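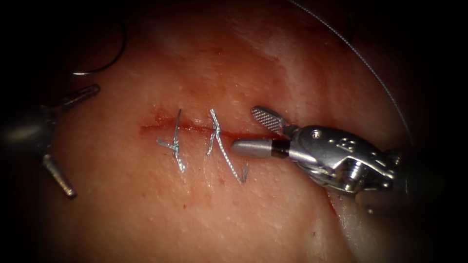 Getting ready at home before a planned operation — what did you sort out beforehand?

Posted by Lillura in Health and Home

I'm 52 and down for a planned abdominal operation in October. The hospital has been good about the medical side and I'm not asking for advice on that. What I can't get a clear idea of is the house. I live on my own in a first-floor flat in Harnalard, no lift, with a cat called Bravo who eats twice a day and has a heavy litter tray. My sister can stay for the first few nights but then she has to go back, and she lives 87 miles away. I work in the office at Fedholm and they have been told.

What did you get done before you went in that made a difference? I've been told no lifting to begin with and I don't know what that rules out in practice. I've put aside £400 for whatever I need to buy but would sooner not spend it all.

Trí Hầu

I went through this in the spring, also in an upstairs flat.

Lifting rules out more than you'd think. A full kettle, a wet wash, the big bottle of detergent, a bag of cat litter. Ask the ward what weight they mean, as mine gave me a figure and I weighed things on the kitchen scales before I went in. I bought a small travel kettle and moved the pans I use most on to the worktop, so there was no bending to the bottom cupboard.

For the litter, decant it now into small tubs or old ice cream boxes. Put the tray up on something firm if the cat will put up with it. Mine wouldn't, so a neighbour came up at six in the evening and did it for me.

Cook and freeze in single portions, and write on the lids. Shopping deliveries will normally come up to your door if you put a note on the order, but the bags may be heavy, so leave them in the hall and unpack a few things at a time.
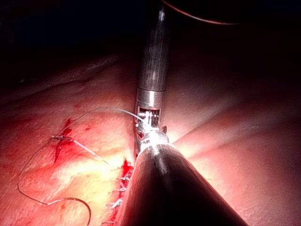 The bed was the other thing. Mine is low and getting up from it was the worst part of the day. I slept propped up with extra pillows and learned to roll on to my side first and push up with my arm. Practise that before you go. A long charging lead is worth having too. I spent well under your £400, most of it on the freezer food.

Get your sick note question settled with work early. I left mine and had to ring round from bed.

Pemberly

Loose pyjamas. Nothing with a tight waistband.

Oldgate Jan

Don't forget the journey home. I planned to get the 247 bus and the ward said no, someone had to collect me. You'll also want to ask your car insurer about driving if you have a car, they each have their own rules. I put a small cushion between me and the seat belt. My sister-in-law had a different operation and was back at her desk quite soon, but I was off a good deal longer, so I wouldn't go by other people.

Comments

Lillura: Thank you all. Kettle ordered. Bravo has been shown the raised tray and walked off.

Trí Hầu: Give him a week.

Moss_and_Fern: Is it worth hiring a bed rail? My dad goes in next month.

Contact us | © Neighbour Answers | Back to top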